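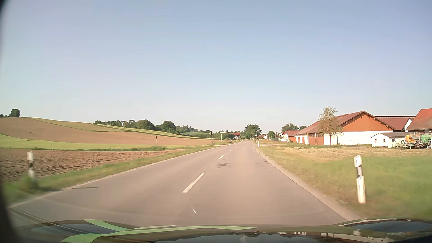 Page last changed: April, 09:40

3.2 Selection of the news items

The regional newspapers in our corpus publish many very short items on their front pages, and a reader often sees only the first two lines of each. We wanted to know which subjects get this place and how long they keep it. For this purpose we collected all teasers from the online pages of two titles, the Punthorpe and the Drarnstead weekly papers, and we stored them with the Clitix tool in the same form in which they were shown to the reader.

The first collection had 3146 teasers. From these we removed the repeated ones, which left 1762. Advertisements for hotels and shops were a special difficulty, as they stand between the news and have the same letter type. Following Upadhyay, we treated them as a separate class and did not delete them. Road accidents and rural roads formed the largest class, with 704 teasers.

Figure 1. A two-lane road through farmland.

Two coders read a sample of 200 teasers independently. Where they did not agree, the case was given to a third coder, Boris Šťastný, whose decision was final. Most disagreements concerned items in which a state politician comments on a local crash. We decided to count such an item as politics if the politician is named before the place, and as accident in all other cases. This rule is simple, but it is sensitive to the style of the editor, and we return to it in Section 5.

Teasers that were shortened in the middle of a word were kept as they were. We did not open the full article to complete them.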